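How do you teach a robot to pick up a tomato?

Picking up a tomato is easy for you. You look at it, reach out, close your fingers and lift. You don't have to think about how wide to open your hand or how hard to squeeze. You learned all that when you were very small, mostly by dropping things.

A robot starts with none of this. Somebody has to teach it, and there is more than one way to do that.

Writing instructions

The oldest way is to write a list of instructions on a computer. Move forward. Move down. Close the gripper. Move up. This works well in a factory, where every part is the same shape and always arrives in the same place. A robot that fits car doors can repeat the same movement all day.

It works badly in a kitchen. Tomatoes come in different sizes. Some are hard and some are soft. One might be next to the bowl today and behind it tomorrow. You would need a new list of instructions every time something moved, and you would never finish writing them.

Showing instead of telling

The other way is to show the robot what to do. This is called teaching by demonstration. A demonstration is when a person does the task properly while a computer records it. If you have ever learned to tie your shoelaces by watching someone else's hands, you have been taught by demonstration too.

There are three common ways to do it.

Moving the robot's arm. The teacher takes hold of the robot's arm and guides it through the job. Sensors inside the joints measure every bend and turn. The arm can be heavy, so the motors are usually set to help carry the weight.

Remote control. The teacher sits or stands away from the robot and steers it. Some people use a joystick. Others use a small copy of the robot's arm, and when they move the small arm, the big one moves in the same way. Engineers call this teleoperation. "Tele" comes from a Greek word meaning "far off", and it is the same "tele" as in television and telephone.

Using a hand-held gripper. A gripper is the part of a robot that does the job of a hand. With this method the teacher carries the gripper, and the rest of the robot isn't needed yet. A camera fixed to the gripper records what is in front of it. Later, a robot arm with the same kind of gripper can learn from the recordings.

Who does the teaching?

Wanting Gu teaches robots at a workshop called Terkau. She works on a project named Merkano, which is about handling fruit and vegetables without bruising them. She uses hand-held grippers for most of it.

"My first week was slow," she says. "I kept turning my wrist in ways the gripper couldn't copy. You have to stop thinking about your own fingers and think about the two you are holding."

The Merkano team wanted 600 demonstrations. They planned 200 with tomatoes, 200 with oranges and 200 with mixed bowls of fruit. Each one is short, but arms get tired, so people take turns and have a break every half hour. Work starts at nine in the morning and the last recording is made before four in the afternoon.

Why so many? One demonstration shows the robot one tomato in one place. If that was all it ever saw, it might reach for that exact spot even when the tomato had rolled away. Seeing lots of different tomatoes in lots of places helps it work out which things matter. The colour of the table doesn't matter much. The position of the tomato matters a great deal.

This is also why teachers change the background. They might swap a plain table for one with a patterned cloth, or use a different bowl. A robot that has only seen fruit on a white table may get muddled by a printed rose.

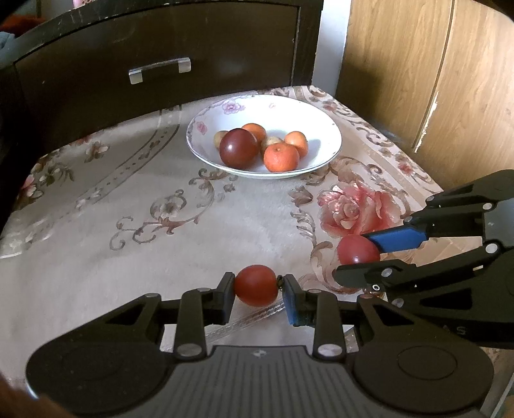
Two grippers, each holding a tomato, beside a bowl of fruit on a flowery tablecloth.

How hard should it squeeze?

A real tomato will split if you grip it too hard, and it will slip if you don't grip it hard enough. Many grippers have soft pads on their fingers to help. A soft pad bends a little around whatever it touches, so more of it is in contact and the grip is steadier.

Tuncay Canpolat checks the Merkano recordings when they are finished. He watches each one and takes out any where the fruit was dropped, or where something blocked the camera. He keeps some recordings where the gripper nearly missed and the teacher put it right. Those show the robot how to recover from a mistake.

What happens next?

The recordings go into a computer program that looks for patterns. It compares what the camera saw with how the gripper moved. After a lot of practice, the program can look at a new picture and choose a movement that fits it. Then it is tried on a real robot, usually slowly at first, with a person standing next to the stop button.

Words to know

Demonstration: doing a task so that someone, or something, can learn from it.
Gripper: the part of a robot that holds things.
Joint: a place where an arm bends or turns.
Sensor: a part that measures something, such as movement, light or pressure.
Teleoperation: controlling a machine from a distance.

Try it yourself

You need a pair of kitchen tongs, a bowl and a few small tomatoes. Ask a grown-up first.

Put the tomatoes on the table and move them into the bowl using only the tongs. Then ask a friend to shut their eyes and hold the tongs while you tell them where to move, using words only. Next, let them keep their eyes shut while you gently guide their hand. Which way was quicker?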